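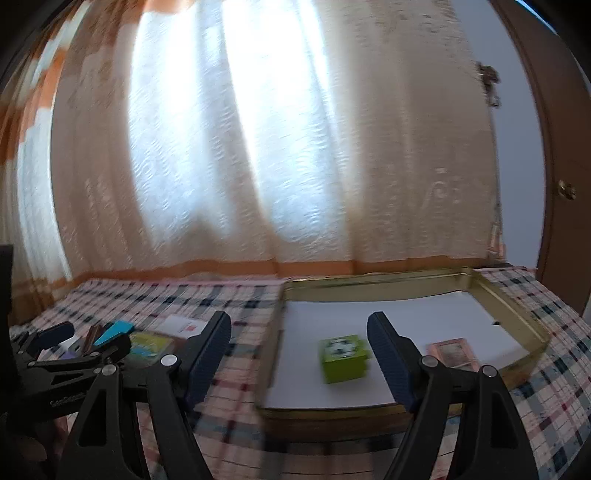 The Ikell hand gripper at work over a small green cube in a tray.

I have had the Ikell kit for most of October and I think it is a good tool sold the wrong way. The company pitches it at people who want to teach a robot arm how to pick things up. You hold the gripper, squeeze the trigger, move an object, and the recording goes off to Ikell's training service. A few days later you get back a model that is meant to run on your own arm.

The hardware is fine. The two fingers open wide, the pads have a texture to them, and the pivots are plain round screws that anyone with a small driver can tighten. I did my recording at home, mostly on a bed with a plaid spread, moving little things in and out of a metal tray. A bed is a bad work surface. It sinks and it wrinkles – and that is why I used it. My arm will never live in a lab.

My complaint is with the service. The basic plan costs $60 a month and covers 522 recordings. That sounds like plenty until you learn that a recording counts against you even when the checker throws it out. I made 938 in all, paid for a second block, and still can't get a straight list of which ones were used. Tianyou Kong, who runs a small repair shop in Gerkevdale and bought the same kit, gave up on the plan and now trains his own models on a desktop computer. His take longer and he likes them better.

Dervishi sells a rival kit with a weaker gripper and a trigger that tires the finger. But they charge only for recordings that pass, and they send the rejects back with a note. Given the choice, I would take the Ikell gripper and the Dervishi terms.

Ikell could fix this without touching the product. Sell the gripper by itself, let people keep their files, and bill for what gets used. Until then I would buy the kit secondhand and skip the plan. Evudley, the reseller I used, had two on the shelf last time I looked, both without a subscription attached.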